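Karov site visit, notes
January 7, 2019
By the Trukamdale newsletter desk

Got in late, train was slow, missed the coffee. Straight through to the Nenis building and up to the collection room. Writing this up from scribbles so forgive the gaps.

What they do there: people drive pairs of robot arms through small desk jobs, over and over, and every run gets saved. Runs go to a learning model at the far end. Azimi is the name of the whole program, Karov is just the building and the room. Took me half the visit to get that strait.

First stop, rings. Little colored rings with white insides, on a dark marble-look top. Pick up, hand over, put down. The view from the gripper is what the model gets, so operators are told to watch that screen and stay off the big one. Harder than it sounds. I had a go. Everything feels too close.

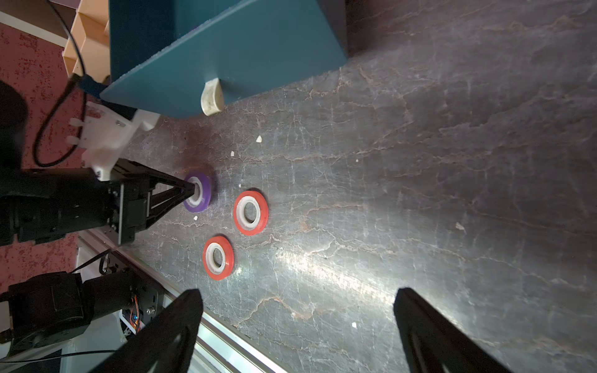
The drawer station

Same kind of job, bigger props. Two arms on a rail, red walls on three sides, a teal cabinet with drawers, a beige file organizer. The task sheet is one line long: open, put in, close. Operators get 8 tries per layout, then somebody shuffles things and they go again. Target is 100 good runs per operator before the task is signed off. Their best person was on 84 when we came by and didn't want to chat. Fair enough.

What counts as good? Asked that twice. A run can be slow. It can have a fumble in it, as long as the arm recovers and finishes the job. What gets thrown out is a run where the operator stops and thinks for too long, arms just hanging there. The model learns the hanging too. They had a batch from October like that and binned most of it.

Both arms working in close to the cabinet is the bit new operators hate. You have two grippers and one small front to share.

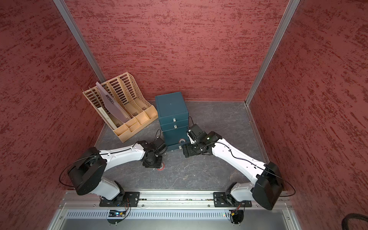
Training for an operator takes 6 shifts. First one is nothing but moving the arms around in the air, no props at all. Then rings, then drawers. Visitors get ten minutes and a lot of patience. Controls are light, lighter than I expected, and my left hand kept copying my right.

Small objects next. Drawer part open, a small white tube on the floor of the cell, and you decide which arm goes for it. They want both choices in the data, so the sheet says to swap hands between runs. People forget. There's a sticky note on the monitor about it, and a second sticky note about the first.
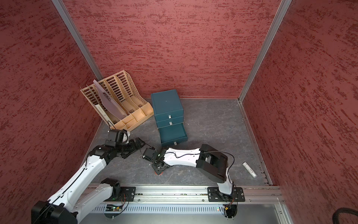 Labeling is done in the next room, same day if they can. Each run gets a pass, a fail or a "look again", plus a sentence in plain words about what was done. Plenty of the look-agains are for drawers left not quite shut. Saw one argued over for a good while, ended up a fail.

Things I didn't get to: the storage side, and whatever was behind the second door. Asked for a list of tasks for next quarter, was told it's comming by email. Nothing yet.

If you go: wear flat shoes, bring your own lunch, and sign in downstairs or they send you back. Bus stop is on the far side of the lot.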